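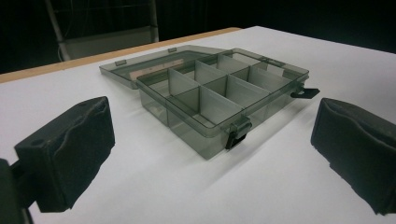

FLIMITSTEAD, 2022-09-16 -- Lavus, the household storage company, has announced that its compartment organiser box will go on general sale in November, following an agreement with the distributor Vestura.

The organiser is a shallow, rectangular box in smoky grey see-through plastic. It has a hinged lid which opens fully and can be laid flat on the table behind the tray. Thin dividers separate the interior into two rows of small compartments, intended for buttons, beads, screws, fuses, fishing tackle and other small items commonly kept in kitchen drawers and jam jars. A black latch at the front holds the lid closed when the box is put away.

The product was selected for the autumn range after a household trial conducted in Flimitstead earlier this year. A total of 200 households took part over a period of 36 days. Participants were asked to use the box for a single purpose of their choice and to return a short written report. Sewing supplies were the most frequent choice, followed by small hardware and craft materials.

"Our customers have told us that they wish to see what is in a box before they open it," a spokesperson for Lavus said. "The tinted plastic allows for this, and it also looks well on an open shelf. We are pleased to be able to offer it to a wider public before the end of the year."

Under the agreement, Vestura will supply the organiser to independent hardware, haberdashery and stationery shops. The first consignment will consist of 2641 boxes. Orders from shops will be accepted in multiples of 5, and those already holding an account with Vestura may add the product to an existing order without further registration.

The organiser will be sold empty and in one colour. It joins the Khunthong series, the Lavus range of small storage for the home and workroom, which also includes stacking trays and lidded tubs.

Retail prices will be confirmed to shops in writing before deliveries begin. Sample boxes may be inspected by trade buyers at the Lavus showroom in Flimitstead during normal opening hours. Appointments are required for parties of more than two and should be made through the showroom reception.

Notes to editors

Lavus designs and supplies storage products for domestic use. Vestura distributes household goods to independent retailers.

Requests for product samples and further information should be addressed to the Lavus press office, Flimitstead.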